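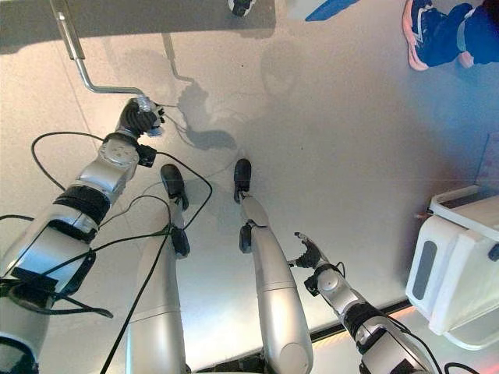

Do temperature adjustments make the warming trend bigger?

Posted by Masard, July 15, 2025

My brother-in-law keeps telling me that the temperature records have been altered to make the warming look worse. I said the raw readings show the same thing and he said I should prove it. I've read a few pages and come away more confused. Some say the old figures were lowered, some say they were raised. Which is it, and does it make much difference? I don't have a science background so please keep it simple. We argued about it for 2 hours in June and I'd like to be better prepared next time.

Ilir Leka

Both, depending on whether you mean land or sea.

On land, stations get moved, thermometers get replaced and the time of day when somebody reads them changes. Each of those can put a step in the record that has nothing to do with the weather. If a station moves from a town centre up to an airfield on a hill, it will read cooler from that day on. The people who keep the records look for steps like that by comparing a station with its neighbours. In the United States the land adjustments do increase the trend, largely down to the change in reading times, and your brother-in-law is probably thinking of that.

At sea it goes the other way. Early readings were often taken from a bucket hauled up on deck, and the water cooled a bit before anyone measured it. Correcting for that raises the old figures, which makes the long-term rise smaller. Most of the planet is ocean, so over the full record the global trend comes out slightly lower after adjustment than before.

The raw and adjusted figures are both published. Ask him to plot one against the other.

Garnham

It's all fiddled. Look at who pays them.

Montes

Ilir's answer is right as far as I know. I'd add that you shouldn't try to settle it with a single station. I kept a rain gauge and thermometer at Wakbridge for years and had to move the screen when next door built an extension. My afternoon readings dropped after that and it was only the shade. Anyone looking at my notebook without knowing would think the village had cooled down.

Also check which years he's comparing. A lot of these arguments start from one very hot year and go on from there.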